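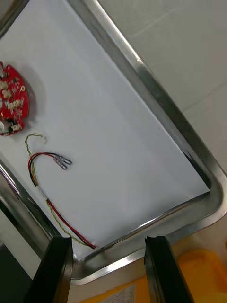
Amos Oyelaran wanted to know what it would do when a wire wasn't where it was supposed to be.

"Then it looks again," Steiner said.

Amos had heard that one before. He had heard it in October, when the arm could not find a screwdriver, and again the night it shut down after 4 tries and Steiner blamed the lamp. He leaned over the tray. The red board lay on its sheet of paper, and below it the harness, red and black and the twisted pair, in whatever shape it had landed.

"You could plug that in yourself," Amos said. "By the time you've found your glasses."

"I've plugged in 132 of them myself. That's why I'm building this."

The workshop on Serkness Street charged by the hour, and Steiner had stopped adding up the hours. He typed something. Run 1106. The fingers came down over the rim, slow as a man getting into a cold lake, and stopped.

"Is it thinking?"

"It's waiting for me to press the key."

"So press it."

Steiner kept his hand where it was. Amos pulled over the other stool — the bad one — and sat down with his coat still on.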